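Treasa Mac Giolla had her kettle on when the truck hit the house next door. She remembers the time, 6:40 in the morning, from the clock on the stove.

"I thought it was the boiler," she said. "Then I heard a horn, and the horn didn't stop."

The delivery truck had come down the hill on Erraji Road in Tretthorpe, missed the bend and gone through a garden wall. It was the second crash at that bend since April. No one was badly hurt in either one. Mac Giolla, who has lived on the road for 12 years, was the first person to reach the driver.

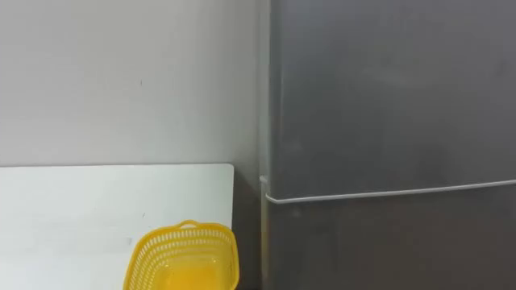
Doaa Naciri

"He was talking, which I took as a good sign," she said. "He kept asking if he'd hit anybody. I told him no, but I didn't know that yet. I hadn't looked around the other side."

She turned off the engine, she said, and stayed on the step of the cab until the ambulance came from Nurkcombe. The driver was treated for a cut to the forehead and a sore wrist and was sent home the same day.

Mac Giolla spoke in her kitchen, with the window open. Traffic passed through most of the conversation, and she stopped twice to listen to a vehicle braking.

"You learn the sound of it," she said. "If they brake before the mailbox, they're fine. If they brake after it, you wait."

We use cookies to improve your visit and to show you local offers. By continuing to read, you accept our cookie policy. Accept | Manage settings

The speed limit on the hill is 30 mph. Mac Giolla wants it dropped to 20 and wants a guardrail on the outside of the bend. She wrote to the town's roads office after the first crash and got a reply saying the site would be reviewed.

"Reviewed by who, I don't know. I've been here every day and I haven't seen anyone with a clipboard."

Reda El-Sayed, who works in the roads office, said the review was under way and that a speed counter would be placed near the top of the hill. He said a guardrail could cost more than the repairs to the wall and would have to wait for next year's budget.

"We take it seriously," El-Sayed said. "But I can't give her a date."

Mac Giolla has been collecting signatures in the meantime. She had 100 after the first week and is hoping for up to 200 before the next town meeting.

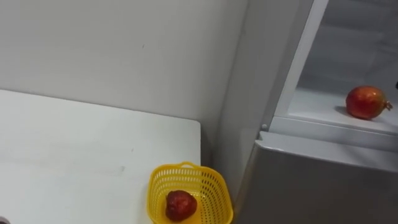 The petition sheets go from house to house, and she picks them up on foot in the evenings. Some neighbors signed right away. Others told her the problem was the drivers and a rail wouldn't change that. She has asked people to leave finished sheets with her or at the Welaren bakery. She doesn't want them stapled.

Asked whether she had thought of moving, she shook her head.

"My sister asks me that. I like the house. I just don't sit in the front room anymore."

The wall next door is still down, with orange netting across the gap. Its owner, Ilham Belkadi, is waiting on the insurance company and did not want to be interviewed at length. She said she had signed the petition.

The town meeting starts at 7 p.m. Mac Giolla plans to speak, and she has asked for five minutes.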